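The Seventy-Nine

Soon-im Geum had been told the dumplings at Zelel would make her cry, and she had gone there mainly to see who was paying people to say so.

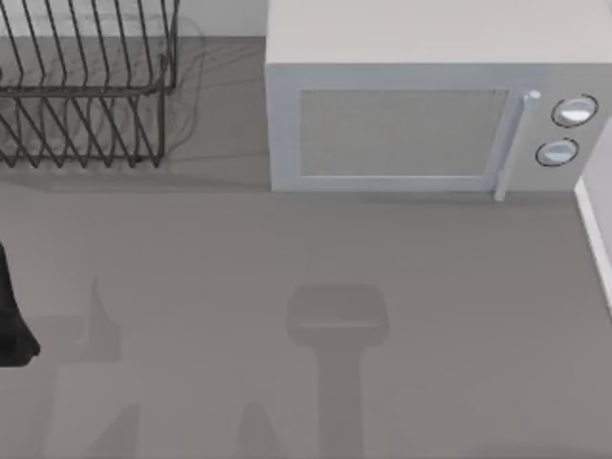
The Korkik Gazette had printed its list of the best places to eat in town every March for as long as she had lived there, and every March she had read it with a pencil. There were 79 places on it this year. Korkik did not, to her knowledge, have 79 kitchens worth the bus fare. Her own had a grey counter, a pale grey microwave and a black wire dish rack with nothing in it, and she suspected it would make the list if she bought an advert.

Zelel was full. The waiter brought a menu the size of a tea tray and told her the dumplings were a journey.

"Where to?" she said.

He laughed, then saw that she was waiting.

"Sorov, originally," he said. "The owner's grandmother."

"I've been to Sorov. They eat soup."

He wrote something on his pad, though she had not ordered yet.

The dumplings came, five of them, on a slate. She distrusted slate. She cut one in half and looked at it for some time. Pork, cabbage, a bit too much ginger. She ate it. She ate the second one more slowly, and by the third she had put the pencil down to free her hand.

A man at the next table leaned across. He had the list folded open beside his glass.

"Life-changing, aren't they?"

"They're dumplings," said Soon-im.

"Cowie at the Gazette says he's eaten 200 of them."

"Then Cowie wants to see a doctor."

The man went back to his beer. She finished the plate, wiped up the vinegar with the last bit of dough and asked for the bill. It was more than she thought decent, and she told the waiter that as well.

"Was everything all right with the food?"

"The ginger's heavy."

"I'll tell the kitchen."

"You won't," she said, and put on her coat.

At the bus stop she took out the list and found Zelel, fourth from the top. She drew a line through it. When the bus came into view she rubbed most of the line out again and wrote "ginger" in the margin.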